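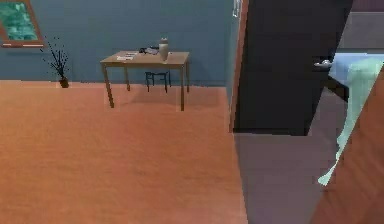 *Rendered room with a table, a potted plant and a window.*

# jallska-rentals

Rental listings from Skorkska and Zirnivik, with the wording kept next to what the tenants said after they moved in. The repo is called Jallska after the street where I rented my first "sunny, quiet one-bedroom." It was on a bus route and the bedroom was a hallway with a door on it.

I started this in November, after reading one too many articles claiming that listing text predicts rent. Maybe it does. I wanted to know if it predicts the apartment.

## What's in it

- `listings.csv` – 152 listings, one per row, with the ad text, asking rent, stated floor area and neighborhood
- `replies.csv` – answers from tenants who moved in, linked by `listing_id`
- `words.txt` – the adjectives I searched for, one per line
- `notes/` – my own notes, uneven and sometimes grumpy

Most of the ads came from Herath, the listings site, and the rest from paper notices I typed up by hand. Typos in the ads are kept. Typos in the replies are mine as often as not.

## Columns people ask about

`area_stated` is whatever the ad said, in square feet. The biggest is 1080 and I don't believe it. Landlords seem free to include balconies, storage cages and the space under a sloped ceiling where you can't stand up.

`area_measured` is filled in only if the tenant took a tape measure to the place. Nearly 100 rows have it. Don't fill the gaps with an average. People who measure an apartment are often people who already suspect something, so the measured rows probably lean toward bad surprises.

`bright` is 1 if the ad used "bright," "sunny" or "light-filled." It says nothing about the windows. I tried having tenants rate daylight from one to five and dropped it, as two people sharing the same apartment gave a two and a five.

`furnished` is copied from the ad. It can mean a full set of furniture or a mattress and a lamp.

## Should you trust it?

Up to a point. The ads are exact copies. The replies are memories, some of them written down months after the move, and a person who got along with the landlord remembers a different kitchen from a person who didn't.

There is no random sample here. I took listings I could find and tenants who would answer. If you see a neat gap between Skorkska and Zirnivik, check the building ages before you write it up. Zirnivik has more old houses and that could explain the whole thing.

I have also been sent a chart, made from an early copy of this data, "proving" that the word "cozy" takes 600 square feet and makes it smaller. Small apartments get called cozy. That's all I can get out of it, and I've looked.

## Known problems

- Some listings were reposted with a new price. I kept the first version, which may not be the rent anyone paid.
- "Near transit" was never defined. I left it as text.
- A few replies mention repairs made after move-in and I can't tell which condition they are describing.
- Rent sometimes includes heat and sometimes doesn't. The `heat` column is blank if the ad was silent.

## Using it

Load both files and join on `listing_id`. Keep the IDs as text or the leading zeros will vanish.

Street addresses and tenant names have been removed. Please don't try to put them back. If you recognize your own apartment and want it out, open an issue with the listing ID and I'll delete the row.

Corrections are welcome, with a source. "Everyone knows that building is damp" is not a source – though I've been in that building, and it is.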